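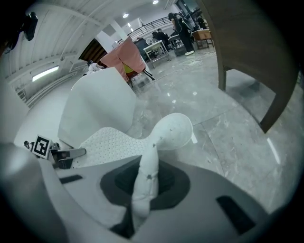 I stopped by the Wilo showroom in Restamdale to see how the bathroom-care program is going, and wow, it has changed what a workday looks like over there! The crew used to spend its hours scrubbing and resetting the display suites. Now a good part of each shift goes into teaching machines how that kind of work is done, using hand-held grippers. The fingers are soft, white and rubbery, narrow in the middle and rounded like a spoon at the tip, and one I got close to had already picked up a few little gray and brown spots. I asked if I could squeeze it (I could - it's squishier than I expected).

Bandara, the company running the training side, wants 2531 recorded rounds by the end of April, and the crew is past 900 already. People take turns, 200 rounds apiece before they swap to something else, and there's a bump in pay for anyone who signs up. Most did. A couple of folks told me their backs are happier, but their wrists get tired by lunchtime, so Wilo has added three extra breaks a day.
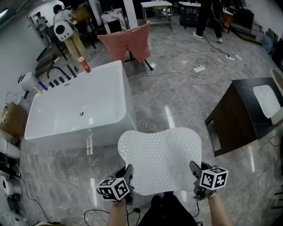
Floppy sheets are the part everybody has an opinion about. A sheet flops, it folds over on itself, and you've got to handle it with two grippers at once. The white one with all the little holes, a bit like a soft mat, gets held up between the grippers as if by its lower corners, one gripper on each side, right in front of the big white tub. It looks easy until you try it - I dropped mine twice. The old hands are much smoother, and they've started coaching the newer people, which used to be a supervisor's job.

What happens once the machines can do the sheets on their own? Wilo says no one's hours get cut this year, and the crew would like that in writing. Talks on that are still going. The Skukis store across town is thinking about starting the same program, so I'll be heading over there next.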